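Van Dusen Rallonia Folding Soccer Goal, 4 ft

Home > Soccer > Goals and Nets > Training Goals

Item number: RAL-4
Availability: In stock, ships from Roltstead
Sold as: Single goal with net, ground pegs and carry sleeve

Overview

The Rallonia is a small folding goal for practice, small-sided games and backyard use. The frame is steel tube with a hinge at each rear corner. It opens flat on the ground, the uprights swing up and lock, and the net stays on the frame between uses. One adult can set it up without tools.

It is a training goal. It does not meet the size rules for league matches at any age level and should not be used for them. If you need a match goal, see the Wostness series, which comes in youth and full sizes.

Specifications

Width: 4 ft
Frame: powder-coated steel tube, white
Weight: 11 lb with net
Net: knotless polyester, black or white
Net attachment: hook-and-loop straps on the posts, elastic cord along the ground bar
Ground pegs: 4, steel
Indoor use: yes, with sandbags (sold separately)
Warranty: one year on frame, none on net

Setting up

Lay the folded frame on the ground with the hinges facing up. Open the side bars until they sit square to the rear bar. Lift the crossbar and push each upright back until the spring button clicks through the hole. Check both buttons before anyone takes a shot. A button that is only partway through will hold the frame up for a while and then let go when the post is hit.

On grass, drive a peg over the ground bar at each corner, angled away from the goal. On turf or a gym floor, use a sandbag on the rear bar. Do not leave the goal standing without pegs or weight, even though it is small.

To fold it, pull the pegs first, press the buttons and let the crossbar down by hand. Keep the net clear of the hinges. Most of the torn nets we see come from being pinched there.

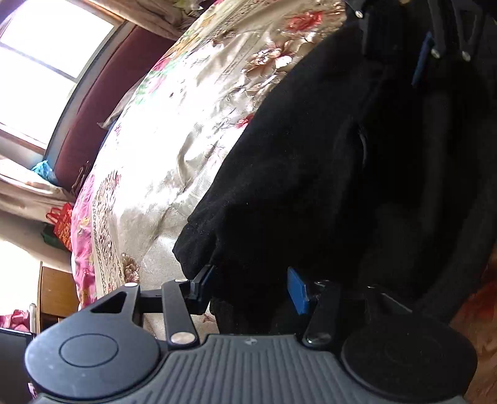
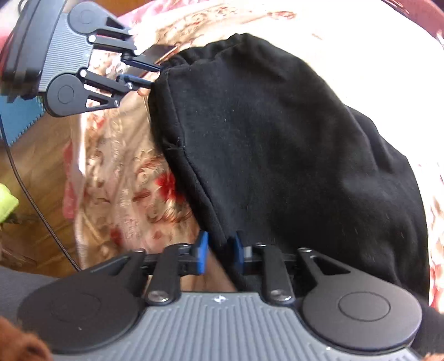
Black fabric on a floral bedspread.

Net and color

The black net is the one most clubs order. It shows less dirt and is easier to see against a white gym wall. The white net is easier to see outdoors late in the day. Both are the same weight and cost the same. Replacement nets are sold in both colors and fit every Rallonia made since the hinge was changed to the current spring button. Older frames with a thumbscrew hinge take a different net, item number RAL-N-T. If you aren't sure which one you have, look at the rear corners.

Straps can be bought on their own. They wear out before the net does if the goal is folded every day.

Care

Brush off mud before folding. Dry the frame if it has been rained on, mainly at the hinges and peg ends where the coating gets scratched first. A dab of touch-up paint will keep a scratch from rusting. The net can be taken off and washed by hand in cold water with mild soap. Don't put it in a dryer.

Store the goal lying flat or hanging from the crossbar. Stacking heavy items on a folded frame can bend the side bars, and a bent side bar is not covered by the warranty.

Frequently asked

Can I use it with a size 5 ball?
Yes. The frame handles any standard ball. Hard shots from close in will move it if it isn't pegged or weighted.

Do two goals fit in one sleeve?
No. Each goal comes with its own sleeve.

Can the pegs be used on artificial turf?
Please don't. Ask whoever runs the field first, and use sandbags.

Is the crossbar padded?
No. A foam wrap is available, item number RAL-F.

Customer comments

"We bought these for our Saturday group and they get folded and unfolded all morning. The frames are fine. I have replaced straps twice." Corinne Delacroix

"Good goal for the money. The instructions sheet is tiny and I had the side bars on the wrong way at first. Otis had it figured out before I did." Thijs Segers

"Heavier than the pop-up kind but it stays put. I would like a wider version." Latrice Montoya

Reply from Van Dusen: A wider frame is planned for November. It will use the same pegs and straps, with its own net.

Club and school orders

Orders over $1000 ship free within the lower 48 states. Printed net tags with a team name can be added for orders of 100 goals or more, and take longer to ship. For quotes, purchase orders and tax-exempt accounts, contact Sunita Escobedo in team sales. Please include your delivery address and say whether you have a loading dock, as large orders arrive on a pallet.

Returns

Unused goals can be returned in the original carton within the return period shown on your receipt. Nets that have been fitted to a frame can't be returned unless they are faulty. If a part is missing, tell us which one and we will send it out without asking for the goal back.

Page updated 16/02/2022

Related items: Rallonia replacement net, Rallonia strap set, foam crossbar wrap, sandbag pair (empty), Wostness youth goal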